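Griditz Manipulation Program
Gripper Comparison Working Group
Minutes of the meeting held Friday, January 19, 2018

Chair: Hernán Agudelo
Represented: Griditz, Jurkari, Londoño Laboratory

1. Minutes of the previous meeting
Approved without changes.

2. Drawer cabinet task
Jurkari reported on the simulated two-arm setup. The group reviewed a view from the robot's head position, with the white cabinet in the corner and both grippers raised. Jurkari has completed 1,476 simulated runs with the parallel fingers. The Hollavetti controller was used for 32 of these and will be used for the remainder of the comparison. It was agreed that runs in which the left gripper hides a lower drawer from the head view shall be logged separately.
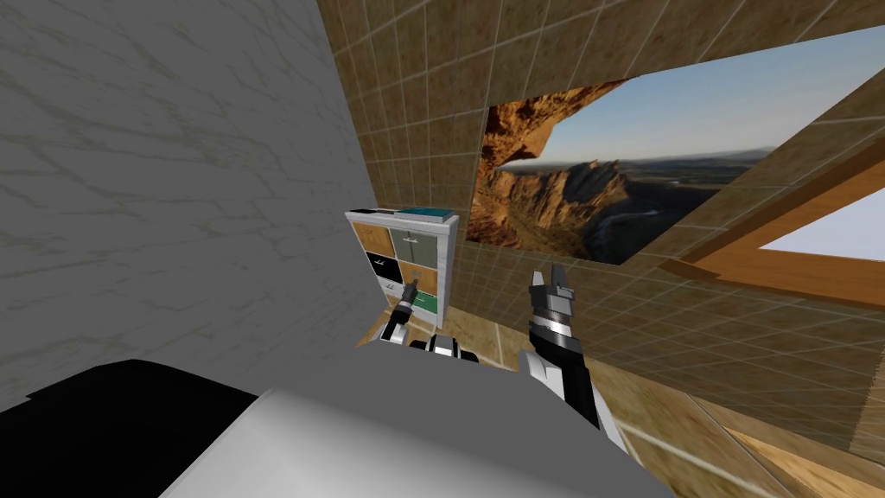
3. Wrist view
Londoño presented the wrist view and asked whether it was sufficient for final alignment without the head view. Members noted that the gripper body takes up the bottom of the view and leaves only the top of a small block showing. The Chair asked that the camera mount be raised in the model in two steps and each step tested with 100 runs. Jurkari objected to any change in finger length during the same period. The objection was accepted. 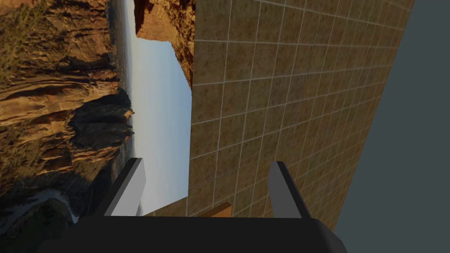
Figure 2. Wrist view, fingers open, block beyond the gap.

4. Backgrounds
Londoño proposed keeping the canyon landscape and the tiled wall for all gripper models. Carried.

5. Actions
Jurkari: separate log for hidden-drawer runs.
Londoño: revised camera mount, both heights.
Griditz: score sheet covering 6 gripper models, for circulation before the April meeting.

The meeting was adjourned by the Chair.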